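Home | Program | Speakers | Notes | Travel | Contact

Speaker notes: Readable signs in shared rooms
Areeba Rind
March

Slot is 32 minutes including questions. Keep the first section short; the Zetholm people have heard it.

Start with the problem. Most temporary lettering gets judged at arm's length, by the person who made it, under the lights of the room where it was made. It gets read from the back of a hall by people who are walking. Ask the audience how far away the last sign they put up was meant to be read from. Wait for answers. Do not fill the gap.

Slide 2. Distance and letter height. Give the working rule we used at Minhas: decide the farthest reader first, then set the height, then see whether the words fit. If they do not fit, cut words. Do not shrink the letters. Mention that Meriem Belkadi tested this in the long corridor at Cukent with 14 readers, and that the complaints were nearly all about spacing. Her notes are in the handout.

Slide 3. Contrast. Light on dark and dark on light both work if the difference in brightness is large. Two strong colors of the same brightness do not work, however different they look up close. Show the red on green card, then the same card in gray. Leave the gray version up for a few seconds before speaking.

An outline helps when the letter color and the background are closer than they should be. It should be wide enough to see from the reading distance, otherwise it only softens the edge. Cut it from a second layer and leave the same margin all the way round. A margin that changes width makes straight strokes look bent.
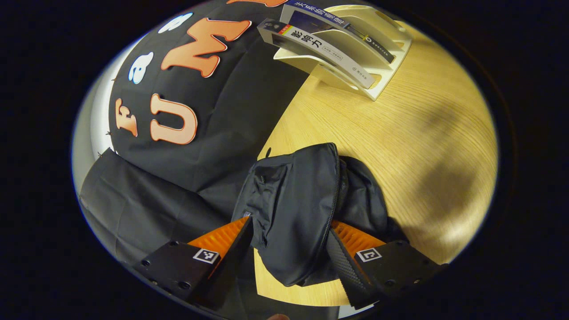
Orange felt letters on black fabric. The large M and U are outlined in white.

Slide 5. Fixing to fabric. Pins are quick to move and leave little mark on most cloth. Glue is for pieces that will never be changed. Hang the cloth for a night before placing anything on it, then mark the baseline with thread. Chalk lines are hard to remove from dark cloth and people always say they will brush them off later. Place the widest letters first and work outward.

Slide 6. Spacing. Equal gaps measured with a ruler look unequal. Round letters need to sit closer together than straight ones. Show the Zuturen banner before and after. Only the gaps were changed; the letters are the same set. Someone will ask about software. Answer: it gives a fair starting point, then check from the reading distance.

Slide 7. Lighting. Check the sign at the hour it will be used. Shiny card under a spotlight can lose whole words from one side of the room. Felt and uncoated paper are safer. Walk the full width of the room before signing off.

If running late, skip slide 8 (storage) and go to the checklist. The storage text is on page 34 of the handout.

Questions. Likely ones: all capitals (fine for 3 words or fewer, slower for sentences), script faces (names only), and cost. Pass cost questions to Meriem.

Contact: Areeba Rind, Minhas | Copyright Minhas | Back to top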